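How to Re-Cover a Drop-In Chair Seat

Updated 1 June 2019

This guide covers the replacement of fabric on a drop-in seat, the type that lifts out of a dining or desk chair frame. It uses the Kuhlmann side chair as the working model. The method is the same for most chairs with a removable seat on a plywood base. It does not cover sprung seats, buttoned backs, or any seat where the fabric is tacked directly to the chair rail.

Tools and materials

Staple gun, manual or electric
Staples, 10 mm leg for plywood, 6 mm for thin board
Staple lifter or flat screwdriver
Pliers
Fabric shears
Tape measure and tailor's chalk
Upholstery fabric
Polyester wadding
Seat foam, if the old foam has gone flat or crumbles when pressed
Black bottoming cloth
Spray adhesive suitable for foam

Choosing the fabric

Use a fabric sold for upholstery. Curtain fabric and dress cotton wear through at the front edge of the seat. The label should give a rub count and a fire rating. Check the fire rules that apply where the chair will be used, particularly for rental property.

Stellel flat weave, in the plain colors, is easy to work with and does not fray much when cut. Tivow is a heavier cloth with a raised rib. It lasts well but makes thick corners, and the ribs must be kept straight. A large pattern needs extra cloth so that the motif can be centered on each seat.

Step 1. Remove the seat

Turn the chair over. Most seats are held by four screws through corner blocks. Remove the screws and keep them together. Mark the underside of the seat and the chair with the same number if you are working on a set. Seats from the same maker often differ slightly and will not always swap.

Step 2. Strip the old cover

Lift the bottoming cloth first, then the staples holding the cover. Work the lifter under the crown of each staple and pull the legs out with pliers. Hammer flat any leg that breaks off. Keep the old cover in one piece.

Check the base. Small splits can be glued and clamped. Replace the base if it flexes or if the screw holes have pulled out.

Step 3. Measure and cut

Measure the seat over the foam, from bottom edge to bottom edge, in both directions. Add 6 cm on every side. If you are adding new foam, measure after the foam and wadding are in place. The old cover can be used as a check but should not be used as a pattern, as it has stretched.

Mark the center of each side of the base with chalk. Fold the fabric in half each way and mark the same four points on the wrong side.

Step 4. Foam and wadding

Cut the foam to the outline of the base. Spray both surfaces, wait until the adhesive is tacky, and press together. Lay the wadding over the foam and trim it level with the bottom edge. Wadding carried onto the underside makes the seat too tight for the frame.

Step 5. Attach the cover

Place the fabric face down, then the seat face down on top of it. Match the center marks. Fix one staple at the center back, pull the fabric firmly to the front, and fix one staple there. Do the same for the two sides. Turn the seat over and check that the weave is straight.

Work outward from each center staple, alternating between opposite sides. Stop 5 cm short of each corner. If the fabric shows dimples along the edge, the tension is uneven. Remove the staples in that area and pull again.

Step 6. Corners

Pull the point of the corner diagonally toward the center of the base and staple it. Trim the excess beyond the staple. Fold the cloth on each side into a single pleat and staple flat.

Step 7. Finish

Cut the bottoming cloth 2 cm larger than the base, turn the edges under, and staple it over the raw edges. Pierce it at the screw holes. Refit the seat and tighten the screws by hand.
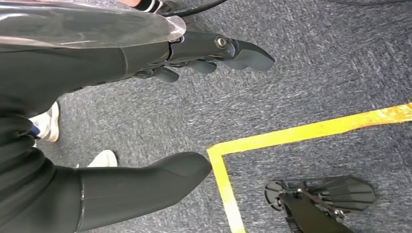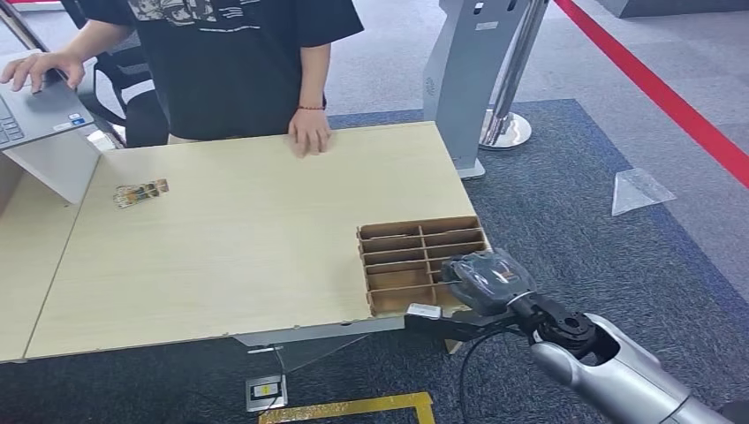 Top: gray speckled carpet. Bottom: pale wood-grain tabletop and black mesh office chair.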